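From: Eilidh Tosh
To: flaltano-users
Subject: Re: [flaltano-users] planner stalls on randomised rooms, 0.9 branch

Haruto Hamada wrote:

> Upgraded to the February build and rerunning our usual batch. Planner
> now sits there until the timeout on a fair chunk of the rooms. No error,
> just "no valid start state" and then quiet. Same seeds were fine on the
> old build. We are on the stock Franka model, stock gripper, Joderau for
> the room generator, nothing clever.
>
> Is it the new collision checker or have I broken my config? Happy to
> send logs. Also is 600 ms still the right default for the timeout, it
> feels short for the cluttered rooms.

Haruto, all,

Quick one before I have to run for a train, sorry for the state of it.

Not your config. Or not mostly. I get the same on my machine with the old seeds. Ran the whole lot overnight, 3096 rooms, and 554 of them died with exactly that message. Was expecting a handful.

What changed – the February build loads the clutter before it places the robot. Used to be the other way round. So now the generator drops its bits and pieces on the floor, then the arm gets put at its fixed base pose, and if anything is already under there the base link is in collision at time zero. Planner looks at the start state, says no, and (this is the stupid part) keeps resampling the goal until the timeout. Which will never help. The goal is fine. It's the start that's bad.

The old checker hid this becuase the base link was on the ignore list against everything. New one only ignores it against the floor mesh. More correct, I think, but it means a flat thing lying on the floor now counts as a hit.

Seed 27 is the one I have been staring at. Franka base is standing on what looks like a book or magazine, gripper up over the wooden table, fingertips about level with the top. Nothing near the upper links that I'd worry about. Old build planned it first go, new build refuses.
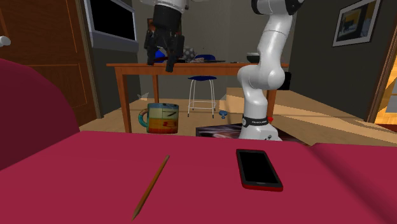

Osamu Hosoda replied off list that the ignore list ought to come back as it was, because people have months of results that depend on it and a book under the base never hurt anyone's grasp numbers. He would rather see the strict check behind a flag, off by default, with a line in the log when it would have fired.

I half agree. Off by default is kinder to people mid-experiment. But I don't want base link vs everything ignored again, that's how Josefien ended up with an arm planted through a sofa for a week. My preference would be:

start state check runs once, before sampling, and fails straight away with the names of the two bodies

base link ignored against floor clutter under a set height, height in the config, default to be argued over

furniture never ignored

generator gets a keep-out circle round the base pose so we stop making these rooms in the first place

Last one is really a Joderau fix and Toshio owns that side. Toshio, is it much work? The placement code already has something like it for doors.

On the timeout. Leave it at 600 for now please. Raising it will only make the broken rooms take longer to fail, and I can't tell yet whether the good ones need more. Once the start check is in I'll rerun and post the times.

Workaround if you are stuck today, goes in planner.cfg:

collision.base_link.ignore = all
start_check = warn

Then restart the planning server, it doesn't pick up the change on reload. Don't leave that in for anything you mean to publish, the base really will go through things and you won't get told.

Other thing I noticed while in there – the Wavier bridge publishes object poses one tick late after a reset. So for the first tick the planner is checking against the previous room. Probably harmless most of the time but it does mean the body names in a failure on tick zero may be wrong. Ignore them and look at tick one. I've not filed it yet, will do tonight unless someone beats me to it.

Haruto, yes please to logs, but only the failing seeds and only with verbose on, otherwise there's nothing useful in them. And could you tell me if you're using the convex hull meshes or the full ones? With hulls I'd expect even more failures as anything curved gets fatter. I was on full meshes for the numbers above.

Branch is start-check-first if anybody wants to poke at it. Compiles, tests pass apart from the two Masilela ones that were failing allready.

Train. More later.

Eilidh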